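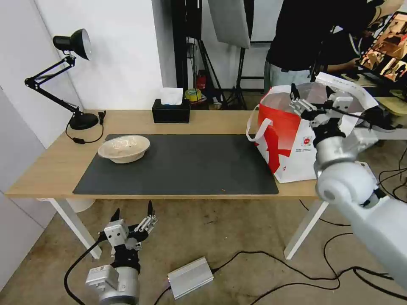
Packing station at our Udport workspace: tote bag, bowl and the two hands.

Trondow is looking for people to try out the Trotora packing kit

If you have ever stood at a counter trying to get one more thing into a shopping bag without squashing what was already in there, you know more about our work than you might think. Trotora is a tabletop robot kit that packs bags. It is meant for small shops, bakeries, gift counters and meal pickup places, the kind of business where the same pair of hands takes the order, wraps it, bags it and answers the phone. We have been building it at Trondow for a good while now, and before it goes on sale we would love to have it used by people who don't build robots for a living.

So we are inviting 22 participants to spend time with us in Udport this May. You don't need any technical background at all. Most of the people we hope to hear from have worked a register, packed lunches, run a market stall or simply done a great deal of grocery shopping for a large and hungry family (that counts, truly).

What you would be doing

Each visit lasts 60 minutes. One of our team will meet you at the door, show you the controls and let you get comfortable with the arm at your own speed. After that you'll guide it through a handful of everyday packing jobs: picking up a bowl, bringing it to an open bag, letting go at the right moment, and then doing it over with something a different shape. Toward the end you'll set up a job yourself using only the printed guide that comes in the kit, and we will sit on our hands and try very hard not to help. We want to know where the guide lost you, which words made no sense, and what you would have expected a button to do.

There is a short chat afterward, with coffee or tea, and you are welcome to be blunt. Our last round of visitors told us the setup steps were in the wrong order, and they were right — we rewrote the whole chapter.
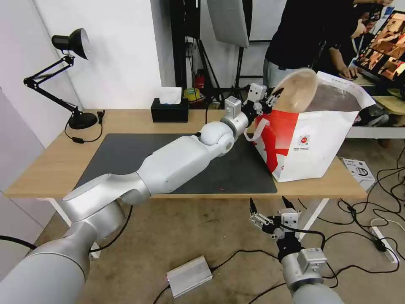
Bringing a bowl to the bag, the kind of job you'll be guiding.

Who we would like to hear from

You should be 18 or older, able to come to Udport in person for at least two visits, and comfortable reading instructions in English. Seated and standing visits are both fine, so please tell us which you would prefer. Left-handed people are especially welcome, as we have had far too few of them so far! If you currently work for a company that makes or sells robots, we'll have to ask you to sit this one out.

What you get

Participants receive $300 once both visits are done, paid by check or bank transfer, whichever is easier for you. We also cover parking at the Mahrous building, where our workspace is on the ground floor with a step-free entrance from the lot. If you run a small shop and would like to be considered for a trial kit later in the year, say so when you write and we'll keep your name on that list.

We will record the movements of the arm and take notes on what you tell us. We won't film your face, and your name stays out of anything we share outside Trondow.

How to apply

Send us a few lines about yourself and the kind of packing, serving or shop work you have done, along with the times of day that suit you best. A resume isn't needed, and please don't worry about making it sound fancy. Put "Trotora visits" in the subject line and use the contact form on the Trondow site, or drop a note at the Mahrous front desk if you happen to be passing. We read every message and will reply either way.

Posted 8 May 2025. Visits begin as soon as the first places are filled and continue through the end of the month.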